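The Voice That Told Us to Bring the Washing In

Tue 24 March

I have been meaning to write this one for months, and it was the rain on the kitchen window this morning that finally sat me down to do it.

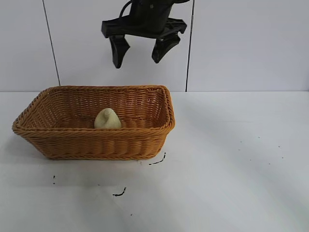
When I was growing up in Plerndale, the weather forecast was the only thing on the radio that my grandmother would hush us for. You could talk through the news, and you could certainly talk through the farm prices, but when Asger Fogh came on at eight minutes to the hour there was to be no scraping of chairs. He had the forecast on our local station from 1991 until I was well into high school, and I doubt there was a household in the valley that couldn't do an impression of him. Mine was pretty good. My brother's was better, I'm sorry to say.

What I remember most is how slow he was. He'd start up at the north end, at Vulunness, and work his way down the coast as though he were walking it, and he always told you what it had been like yesterday before he got to tomorrow. My father used to complain about that ("I was there yesterday, Asger!") but I think it's why we trusted him. If he had promised us sun and we'd had drizzle, he said so. He'd say, "Well, I told you dry, and I'm sorry about that," and then he'd go on to the wind.

There was one October when he got it very wrong indeed. He had called for a light breeze overnight, and by morning the Nepia ferry wasn't running and our neighbor's shed roof was in our vegetable patch. The gusts had got up past 60 miles an hour. He came on that next evening and spent nearly his whole slot explaining what he'd missed, something to do with a low that had deepened faster than he'd thought it would, and I was sitting on the floor with my homework and understood maybe half of it. I did understand that a grown man was on the radio saying he'd made a mistake, and that left quite an impression on me at that age.

Anyway, the reason he's been on my mind is the new forecaster on the evening television news, Hanyu Li, whom I've grown very fond of over the winter. I know a lot of people were sad when the old team was shuffled, and I was one of them, and I'll admit I sulked through her first couple of weeks. But she has that same quality of talking to you as if you had somewhere to be in the morning. She'll tell you the rain arrives after the school run. She'll tell you which side of the hills gets the fog. Last week she said she was only fairly sure about Thursday and would know better the next day, and I said "Good for you!" out loud to the television, with a mouthful of toast.

I do use the app on my phone, before anyone writes in. My daughter put it on there for me and it's handy for when I'm out. But it gives me a little gray cloud and a number, and I never quite know what to do with a little gray cloud and a number. Does it mean it'll be damp all day? Does it mean one good soaking at lunchtime? I've stood in the parking lot at Zerov looking from the phone to the sky and back again, and in the end I've just taken the umbrella.

A few of you asked after my last post whether I still keep the weather notebook, and yes, I do. It's only 2 lines a day, morning and evening, with the temperature off the back porch thermometer and a word or two about the wind. I missed most of January with my hip. I've also started putting down what Hanyu said the night before, in pencil, so I can see how she gets on. She's doing better than I expected, and much better than I would. I was certain we'd have snow by the weekend and had told everyone at choir.

If any of you have old cassettes with the Plerndale forecasts on them, even just the tail end of one caught by accident before a music program, I would dearly love to hear it. My brother thinks there's one in his attic. He has thought so for years, and he's promised to go up and look once the evenings are lighter.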